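The Price of a Sideboard

Covadonga Mateos keeps a kettle on top of the filing cabinet in her office in Skiltham, and she will not talk about tariffs until you have accepted a cup of something. I mention this because I had driven a fair way to talk about tariffs, and by the time we got to them I'd heard about her knees, the state of the harbour road and a very good recipe for lemon slice (which I have since made, twice).

She runs Merach, a furniture importer with a showroom out the front and a warehouse out the back, and for most of her working life the duty on a finished cabinet was something she could do in her head. Then came the new schedule, which took effect on September 7, 2019, and which sorts household furniture into more categories than I would have believed there were words for. A cabinet that arrives in one piece is charged at one rate. The same cabinet in a flat box, with a bag of screws and a sheet of baffling drawings, is charged at another. Add a stone top and you may be in a different chapter altogether.

"I used to have one folder," she told me, pouring. "Now I've got a shelf, and the shelf has a folder that tells you which folder."

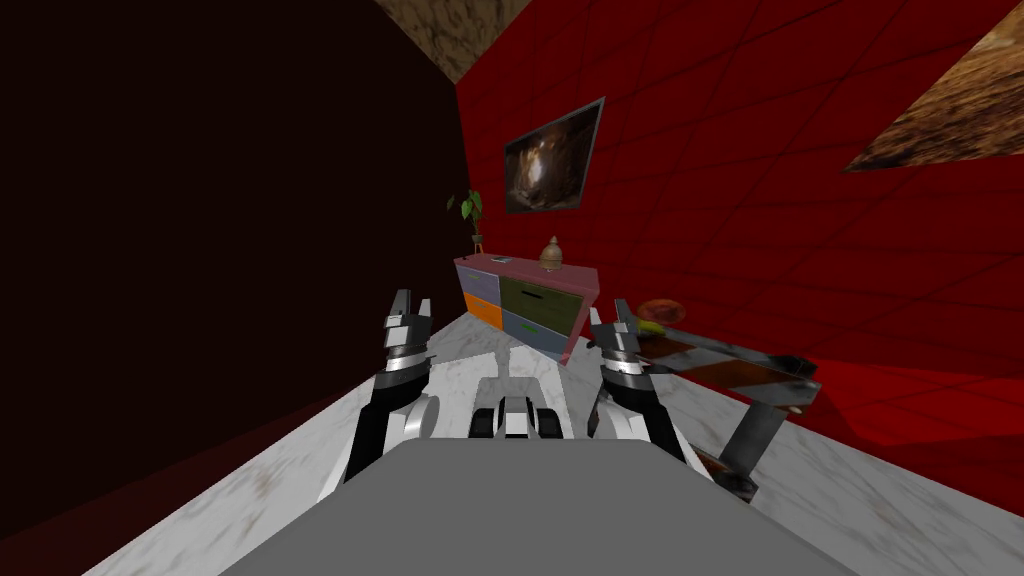
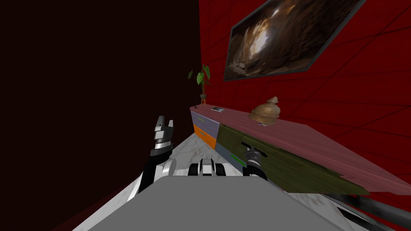
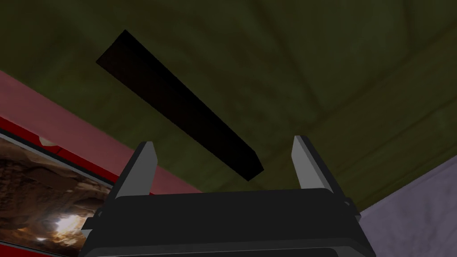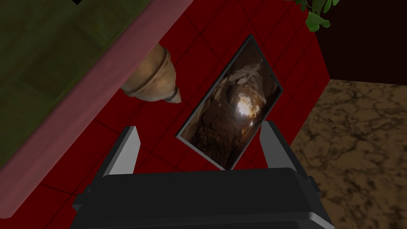 The trouble with a schedule like that is that it was written by people who think about materials, and it has to be used by people who think about rooms. A customer comes in wanting something long and low for the lounge, and she has a colour in mind and perhaps a wall to put it on, and that's as far as she has got. Take the sideboard against the red wall in the second picture, with its dusty-pink top and its front made up of panels in different colours. A shopper would say it was cheerful, or that it was a bit much. A customs broker would want to know what the top was made of, what the panels were made of, and which of them counted for more of the value, and would charge you for the time it took to find out.

Covadonga's broker is a small outfit called Valtonen, and she speaks of them the way other people speak of a good dentist. Their fee has gone up along with everything else. On a container of mixed pieces she reckons she is paying about 40 per cent more in duty and paperwork than she did under the old arrangement, and she has swallowed what she can of it. The rest has gone on the price tags, a little here and a little there, with her favourite customers always seeming to turn up on the very afternoon she's changed them.

Not everyone in the trade is gloomy, mind you. Over at Flallex, where they make bookcases and bedside tables from local timber, the order book is healthier than it has been in years, and they have put on 3 new people in the finishing shop. They'd be happier still if their hinges and drawer runners weren't imported. Those went up too, under a separate heading, and nobody at Flallex noticed until the November invoices came through.

Covadonga has been over to see them, and there is talk of a range made there and sold in her showroom. She showed me the drawings, spread out among the teacups: a hall table, a plain chest of drawers and a rather handsome desk. She is still arguing with them over the handles.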